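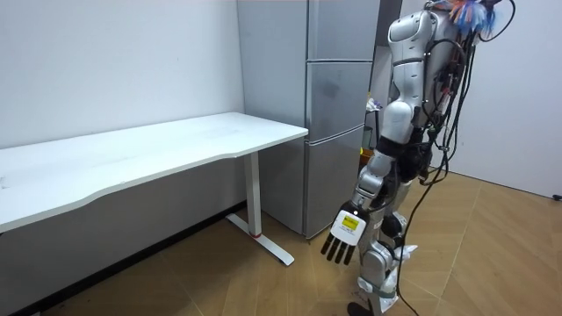

Refrigerator against the back wall, desk along the side wall.

4. Setting up the drinks corner

Now the fun part! With the Restgate desk in place, you have a cold drink within easy reach of your work.

1. Wipe the desktop with a soft, damp cloth.
2. Check that the foot of the desk leg sits flat on the floor.
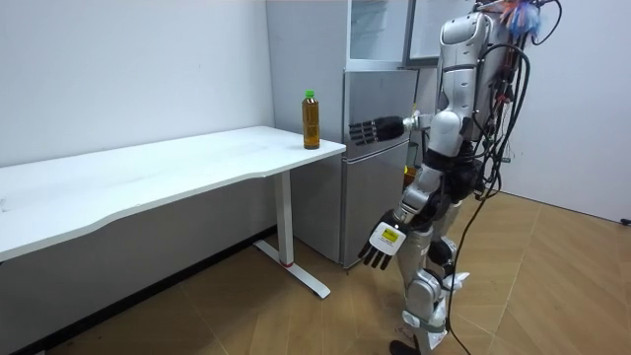
3. Open the upper compartment and choose your bottle – tea is great here.

CAUTION: Keep bottles upright, with caps tight.

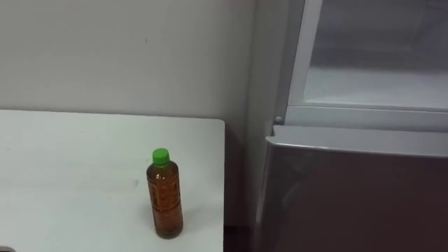

Upper compartment open, bottle near the desk corner.

4. Put the bottle on the shelf and close the door.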